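Packers and sorters wanted for our Plarkport shed, starting December

Hi all, I run the household goods side of Benedetti, which is a much grander way of saying I look after a big shed full of other people's kitchen gear, linen, lamps and odd chairs. We're looking for a few more pairs of hands over the summer and I'd love to hear from you, whether you've done this kind of work before or have simply moved house enough times to have opinions on bubble wrap (everyone has opinions on bubble wrap).

What we do is pretty simple. When a rental place is cleared out, the contents come to us. We sort them, clean what needs cleaning, match lids to pots and cords to kettles, then pack it all up again as starter sets for people moving into a new home. Last year we sent out more than 3,000 boxes, and the waiting list for this summer is already longer than I'd like.

The job is 20 hours a week, mornings only, 7 am to 11 am. I've kept it to mornings because the shed has a tin roof and by lunchtime in December you could bake scones on the sorting bench. You'd be paid casual rates with the usual loading, and there's a good chance of going on past the summer if you like us and we like you. Parking is free out the back. The bus stops 410 metres from the gate, mostly uphill, sorry!

Day to day you'd be doing a mix of things:

Unpacking crates and sorting what's in them by room
Washing and drying crockery, pans and cutlery
Folding linen and checking it for stains and holes
Wrapping breakables and packing finished boxes to a list
Sweeping up and putting the floor back in order before you knock off

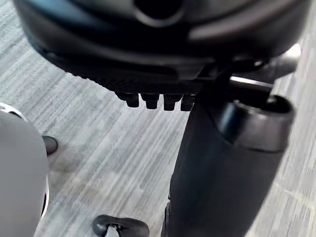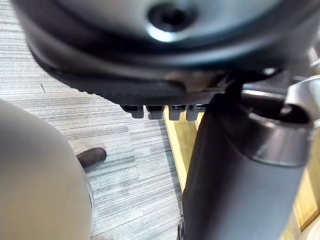 Do I need to be able to lift heavy things?
Boxes are packed to 15 kilos at most, and there are trolleys for moving them about. Wardrobes, fridges and the like are handled by the delivery crew, so you won't be asked to shift those.

As for who I'm after, I don't much mind what's on your resume. I care that you turn up when you've said you will, that you can stay on your feet for a morning, and that you'd notice if a set of four bowls had only three bowls in it. Being able to read a packing list in English helps a lot. A forklift ticket is nice but we've got enough people with one. If you've worked in a commercial kitchen, a laundry or an op shop, please say so, as you'll probably pick things up faster than I can teach them.

You'll need closed-toe shoes, and something you don't mind getting dusty. Gloves and aprons are supplied. We use a stock program called Plulero to print the box labels. It's a bit clunky and it sulks when you type a room name with a capital letter, but I'll sit with you on it for your first couple of mornings and after that it's just habit.

We stop for a cuppa at 9 and I'm fairly strict about it, because chipped plates go up sharply when people are tired and want their toast. Bring your own mug or take one from the orphans shelf. There are plenty.

To apply, send me a short note with your name, a phone number, which mornings you can't do and a few lines on any sorting, cleaning or packing you've done, paid or not. You can drop it in at the Benedetti office next to the Akska tile showroom, or use the contact form on this site and put "shed job" in the subject line. Anyone who looks like a fit will be invited in for a 30 minute chat and a quick go at packing a box, so you can see whether the work suits you before you say yes.

I'll be reading notes as they come in and filling spots as I go.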